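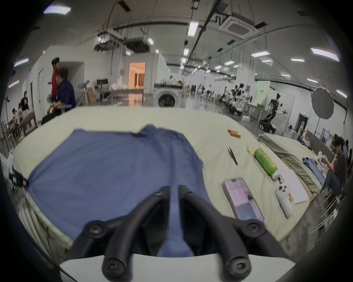

Lowri Nicholas asked at the last review whether the clothing room could take in donations through the winter without renting more storage. The short answer is yes, if the sorting keeps to its present pace.

Since August the Stirneck room has handled 231 bags. Shirts are still the largest group. Each one is spread flat on a covered table, checked at the collar, cuffs and seams, then folded and put with others of the same color. Blue is the most common by a wide margin, so it now has its own shelf.

Small things that turn up in pockets or at the bottom of bags go into a tray with a slip showing the bag number. Anything unclaimed after 62 days goes to the Vindlow shop.

Spending is on plan. The grant paid for tablecloths, shelf labels and seven folding racks from Trallska. Three of the racks arrived with bent feet and were replaced at no charge – the delay cost us one sorting session.

Two matters are open. Ospina has not confirmed the price for washing, and over half of the winter coats still need buttons or zippers. We would like to move the unspent travel money to repairs and need your approval before the next order goes in.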